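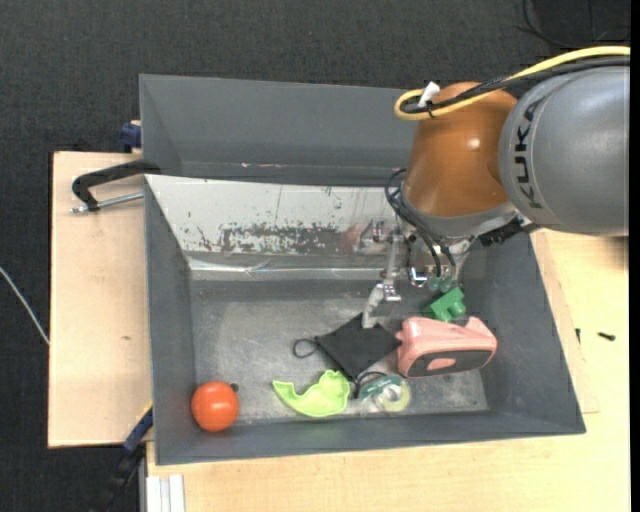

Figure 3. Gray bin with a small assortment of objects.

3.2 How households sort before they give away

We had expected, going into the Pledell survey, that most people would decide what to keep and what to pass on by asking whether a thing still worked. It is the question that every leaflet on the subject puts first, and it was the first one on our own form as well. The answers we got back were a good deal richer than that, and we are grateful to the families who took the trouble to fill up the margins when our boxes ran out.

Of the 266 households that returned a form, 71 said they had a fixed spot at home where unwanted things wait – a shelf in the hall, a bag behind the door, the back seat of the car. Things tended to sit there for a long while. Several people wrote that an item had gone back into use after a few weeks of waiting, which fits what Kalniņš found in an earlier study of attic storage, though that work dealt with much larger homes than the ones we visited.

Mixed lots deserve a word of their own. When small items of different kinds end up together in one container (Figure 3), people seem to stop judging them one at a time and begin to treat the whole lot as a single thing, to be kept or let go together. In the Clisar district, 56 households told us they had given away a full box without going through it again, and quite a few were sorry afterward about one item in it. Families in Gemar did this less often. We suspect the August street sale has something to do with it, as anyone who means to sell has to look at each piece long enough to put a price on it – but our form did not ask about selling, and we would dearly like to put that right in the next round.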